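Notas para la charla – Superficies de mesa en zonas de café: limpieza, marcas y reposición
Sesión interna Zuritz, 26 de mayo

Diapositiva 1. Presentar el alcance: mesas redondas de tablero blanco en las zonas de descanso. Quedan fuera las barras altas y las mesas de reunión. Inventario actual: 102 mesas en los edificios Itach y Rezende.

Diapositiva 2. Definiciones. Residuo suelto: migas, palitos, restos de envase. Marca: cualquier huella adherida al tablero, normalmente un cerco de vaso. Objeto abandonado: vasos y cajas sin usuario a la vista. Insistir en que el parte de Mindora tiene una casilla para cada categoría y que no se suman.

Diapositiva 3. Frecuencia. Cuatro pasadas diarias en Itach, dos en Rezende. En agosto se registraron 305 incidencias de marca, casi todas cercos. El tablero blanco los hace más visibles – no tenemos datos de que los retenga más que otro acabado.

Dejar la foto en pantalla mientras se explica el orden de retirada. Primero vasos y cajas, después residuo suelto, al final la marca.

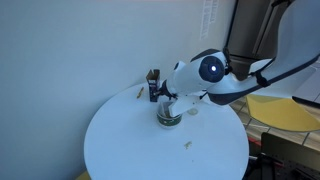 Fig. 1. Mesa redonda con vaso de papel de banda verde, caja pequeña de cartón y un cerco tenue junto al vaso.

Señalar el cerco, a la derecha del vaso. Con esta intensidad se pasa por alto si se mira desde arriba; conviene agacharse y mirar el tablero en ángulo rasante. Señalar también el resto amarillo pálido de la parte derecha, cerca del borde. En el parte: una marca, residuo suelto sí.

Diapositiva 5. Procedimiento. Bayeta húmeda, movimiento del borde hacia el centro, recogida en seco antes de mojar. Si el cerco persiste, segunda aplicación con detergente neutro y espera de un minuto. No usar estropajo. Las cajas con la solapa abierta se comprueban antes de tirarlas – si tienen contenido van al estante de reposición.

Diapositiva 6. Costes. La segunda aplicación añade alrededor de 19 segundos por mesa. Remitir a la tabla del anexo, no leerla.

Turno de preguntas. Si sale el tema de los posavasos: prueba pendiente en Rezende, sin fecha.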